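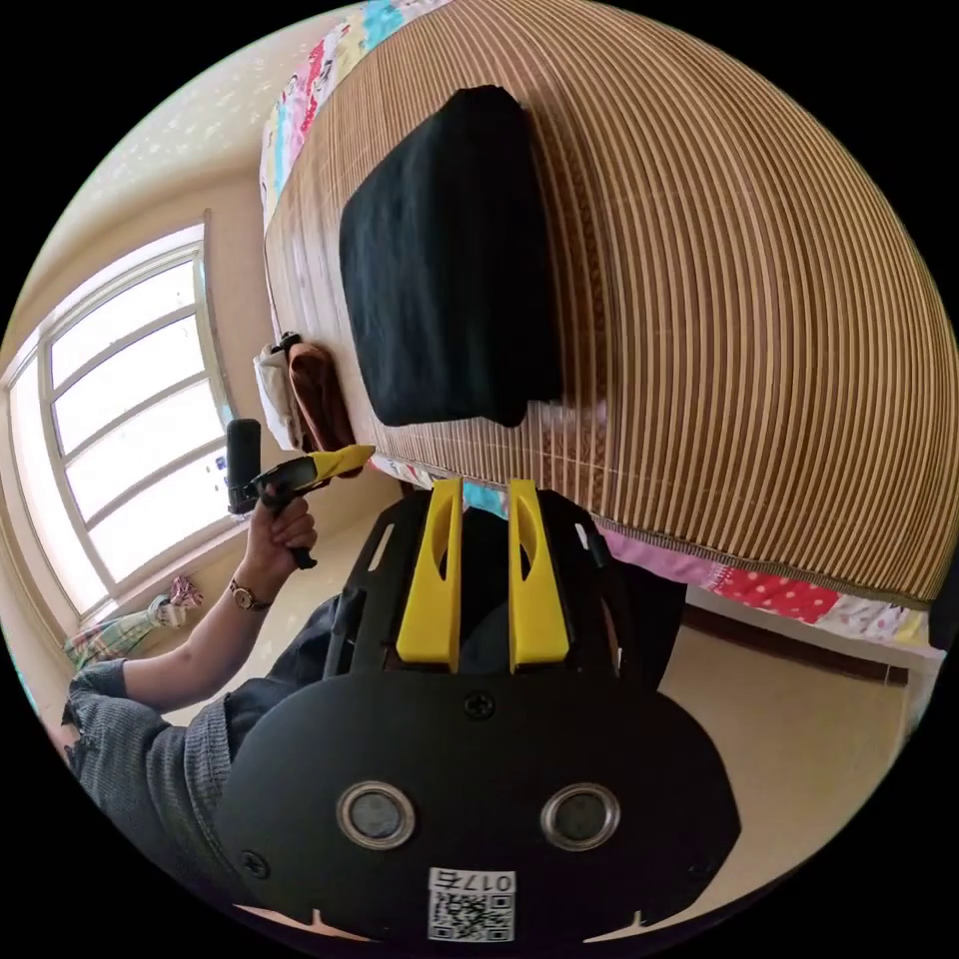 The bed with the woven mat, bedroom two, Bremness House.

Minutes of the August meeting, Bremness House Shared Wardrobe and Linen Group
Held Friday in the downstairs sitting room. Called to order at 7:10 p.m., the chair having spent ten minutes looking for the agenda. It was under the chair.

1. Minutes of the last meeting
Approved with one correction. The word "ironed" was changed to "discussed ironing."

2. Folding in bedroom two
The chair reported that bedroom two is now the folding room, by a show of hands last month and by the plain fact that it has the bed with the mat. The bamboo or rattan (the group remains divided, and the argument will not be reopened before October) gives a firm, flat surface, and dark clothes are easy to see against the tan. It was agreed that the mat stays on the bed through the end of summer.

A member asked that people stop sitting on the mat while folding on it. Another member asked where else they were supposed to sit. Noted.

Agreed: black and navy items get folded first, while the daylight is good. Last time they were left until evening and two people went home with each other's pants.

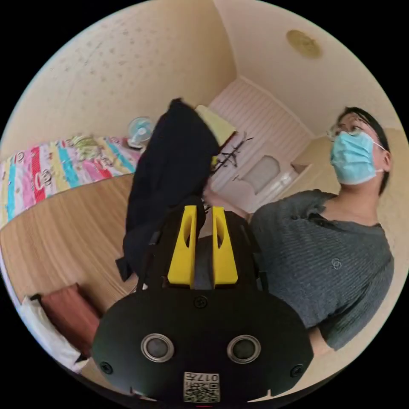 Question from the floor: Do jackets get folded or hung?
Answer from the chair: Hung if there is a hanger free, folded once down the middle if there isn't, and never rolled.

The member who rolls asked that their objection be recorded. It is recorded.

3. The Rokis method
The secretary read aloud the one-page handout on the Rokis fold, which calls for thirds lengthwise, then in half, then in half again. The handout also contains the sentence "the garment will tell you when it is done." Discussion followed and went on longer than the handout did.

In favor: the piles stand up straight and take less of the shelf. Against: it leaves a crease across the chest of every shirt, and one member's sister asked if he had been mailed somewhere. A trial was proposed on black cloth items only, on the theory that nobody can see a crease in black. Carried, with one abstention by a person who owns a great deal of black. 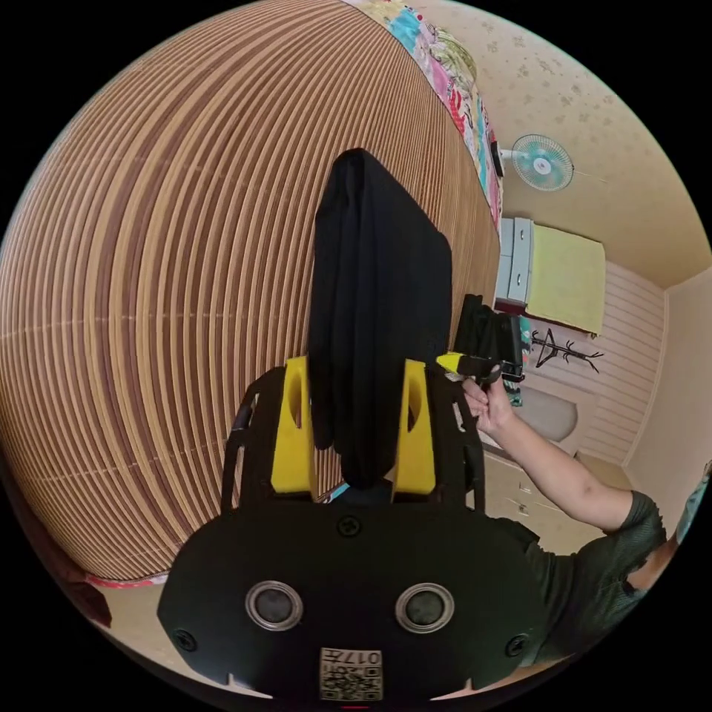

The trial will run until the next meeting. Anyone folding with a partner should agree on the method before starting, and not after each has a sleeve. Finished pieces go to the foot of the bed, unfinished ones near the pillow end, and pieces of unknown status are to be shown to the person who brought them.

Soft items with no obvious shape (wraps, scarves, the thing from the Gasser box that may be a skirt) are exempt from thirds. Fold until square or until tired.

4. Stollell drawer units
The two drawer units ordered from Stollell have been delivered. Each came with 35 screws and a leaflet of great confidence. One unit is together and holds winter sweaters. The other is in the hall — it is staying in the hall until somebody finds the left runner. Members were reminded to walk around it and to stop leaving mugs on it.

5. Money
Balance at the start of the month was $2,076. Spending was $267, all of it drawers. A request for cedar blocks was put off, as the last bag was bought, put somewhere safe, and has been safe ever since.

6. Straps, belts and bags
It was pointed out that anything with a strap attached makes a mess of a neat pile. After a short debate it was agreed to tuck straps inside the fold and leave bags flat in a separate pile. Loose belts go in the shoebox by the door. The shoebox is full, so this will need a second shoebox, and an item on the next agenda.

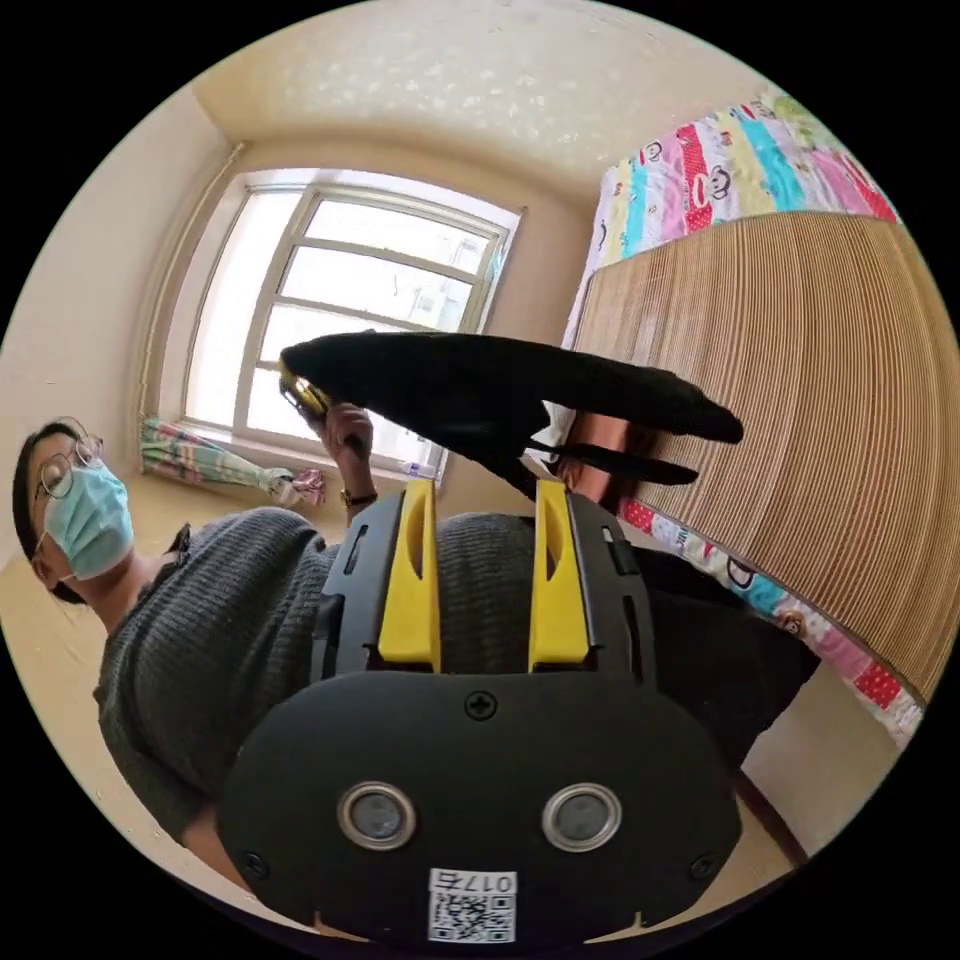
7. Actions before next meeting
Chair: write to Stollell about the missing runner, politely this time.
Secretary: copy out the Rokis handout without the sentence about the garment.
All members: claim anything left in the Gasser box. What remains goes to the church sale.
Whoever has the good lint brush: return the good lint brush.

8. Any other business
A member raised the question of socks. The chair ruled that socks would take us past nine. Deferred.

Meeting closed at 8:40 p.m. Next meeting same room, bring your own chair if you want one with a back.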